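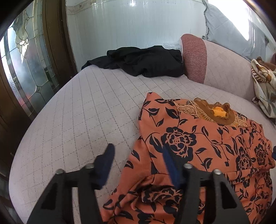
Visit report: Zamine print and finishing works, open day
Filed under: Mills & Workshops

The Zamine works opened to visitors on 10 May 2025. Entry was by timed group, with 16 people per group and a circuit lasting 75 minutes. Ear protection was handed out at the gate.

The route started in the color kitchen, where pastes are weighed and mixed by recipe number. Next came the print hall. The main line is a rotary screen machine with 14 color positions, of which the day's job used three. Cloth runs from there straight into a dryer and then a steamer, which fixes the dye. Short orders, anything under 375 meters, go to a flatbed table in the next bay. Setup on the flatbed is slower, but less cloth is lost in getting the colors to line up.

Washing and stentering were seen from a walkway only. The stenter sets the final width, and the guide gave the line's capacity as up to 1000 meters per hour on light cotton. Inspection is done over a lit table, with faults marked by a tag at the selvage.

Signs were clear except at the steamer, where the panel text was too small to read from the rope. Parking is by the east gate. The next open day is planned for October.

Related visits
Collix: narrow ribbon weaving
Monti dye house, second visit
Revier yarn store and sample room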